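How a choir makes its sound

A choir is a group of people who sing together. Some choirs are small, with 15 singers or fewer. Others have more than 100. The size changes how loud a choir can be, but the way it works stays much the same.

Sound starts with air. When you breathe out, air passes through your throat and between two small folds of skin and muscle called the vocal folds. When you sing, the folds close gently and the air makes them shake very fast. This shaking is called vibration. Fast vibration gives a high note. Slower vibration gives a low note.

The length and thickness of the folds matter too. Children have short, thin folds, so their voices are high. As people grow, the folds grow, and the voice drops. In boys the change is larger, and it can take several months to settle.

Most adult choirs are divided into 4 parts. The highest is soprano, then alto, then tenor, and the lowest is bass. Each part has its own line of notes. When the lines are sung at the same time and fit together, the result is called harmony. When everyone sings the same line, it is called unison.

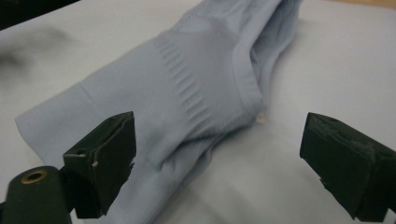
Singers in the same part have to match each other. They must start together, stop together and shape their vowels in the same way. If one person sings "ah" with a wide mouth and the next sings it with a narrow one, the two sounds do not blend, even when the note is correct.

The conductor stands at the front and shows the beat with one or both hands. A downward movement marks the first beat of each bar. The conductor also shows when to get louder or softer, and when a part should come in.

Muthoni Simiyu conducts the children's choir at Vurnorura. Her rehearsals begin with breathing, then humming, then scales. Words come last. Stella Okoth plays the piano for the choir and gives the starting notes – one for each part.

Some choirs sing with no instruments at all. This is called a cappella, an Italian term meaning "in the style of the chapel". It is harder to stay in tune this way. Without a piano, the whole choir can slip lower by a small amount in each verse, and the singers may not notice until the end.

Words to know

Pitch: how high or low a note is.
Bar: a short section of music with a set number of beats.
Scale: a row of notes going up or down in order.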